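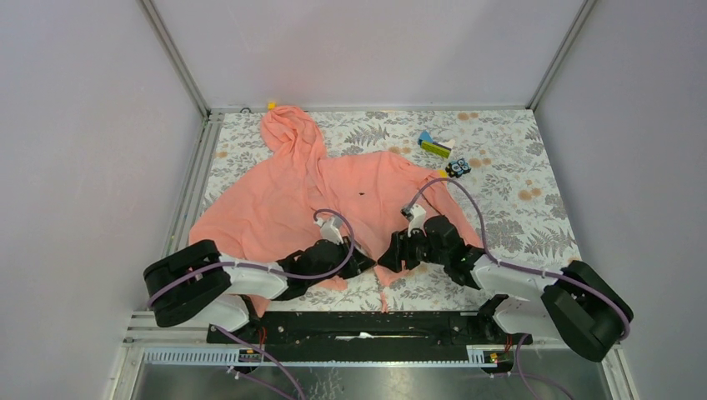
4.2 Soft goods at the folding table

The folding stage handles whatever comes out of the sorting bins that can be laid flat in one layer: towels, pillowcases, scarves, light throws and lengths of unhemmed fabric. The present section deals only with the last two groups, which gave the most trouble at Traltmont and which the earlier survey at Gurkden left out. Shirts and trousers are covered in Section 4.3.

We use "spread" for the state of a cloth when most of its area lies on the table, whether or not it is smooth, and "flat" only when no part of the cloth covers another part. The two were treated as one in our first coding sheet, and this caused a good deal of disagreement between coders. A large thin cloth is often spread long before it is flat. In Figure 3 the pink cloth covers a wide part of the table, but one portion is still bunched into loops towards the rear, and a long crease runs down near the middle. On the first sheet this would have been entered as ready to fold. On the revised sheet it is entered as spread, with one bunch and one main crease.

Figure 3. A large coral-pink cloth, spread but not flat, on a table covered with an off-white botanical print. Thick folds curl around one another in the bunched portion at the upper left.

Thin cloths behave differently from towels at this point. A towel has enough weight and body to fall open when it is shaken, and what creases remain are shallow. A thin cloth tends to fold back on itself, and the folds hold each other in place. Pulling one edge may open the near side and tighten the far side. For this reason we recorded creases and bunches separately. A crease is a line that can be smoothed by hand pressure without lifting the cloth. A bunch is any place where the cloth has to be lifted or drawn out before it will lie down.

The sample for this part of the study was 100 cloths, each spread and folded once. Of these, 35 had at least one bunch after the first spread. Nearly all of the bunched cloths were of thin fabric and longer than the table was deep, and the bunch usually lay on the side away from the folder, where it was hardest to reach. In 7 cases the cloth was picked up again and started afresh. The rest were worked out on the table, by drawing the bunched part forward or by going round to it from the side.

Table covering also mattered more than we had expected. The bare tables at Gurkden let thin cloth slide, so that a pull on one corner moved the whole piece. A fabric cover gives some hold, and folders said they preferred it for scarves. Its drawback is that a patterned cover can be confused with a patterned cloth, particularly at the edges. The botanical cover has grey sprigs, ferns and small tan-orange blossoms on a pale ground, and against it a plain strong colour such as the pink in Figure 3 has an outline that is easy to follow. Pale or flowered items were harder to judge, and we asked coders to mark these as "edge uncertain" instead of guessing. Uncertain items were kept in the sample but are left out of the edge measures in Section 5.

Marks and stains were noted where they could be seen at the spread stage, but were not followed up. A small dark mark, like the one on the right-central part of the pink cloth, was entered simply as "mark, small". Coders were told not to say what had caused it. The Tetidix sheet has a box for soiling which asks for a cause, and we left this box blank throughout.

Two points of procedure should be mentioned. First, the spread stage was taken to end when the folder made the first deliberate fold, even if creases were still present. Some folders smooth as they go, and waiting for a flat cloth would have left their work out altogether. Secondly, a narrow tail of cloth running away from the main body was counted as part of the spread area and not as a bunch – unless it was twisted. The rule follows Abdelaziz, and we kept it so that the two sets of results could be compared, although it probably makes long cloths look a little tidier than they are.

Smoothing order, which was recorded for the thin cloths only, is taken up in Section 4.4.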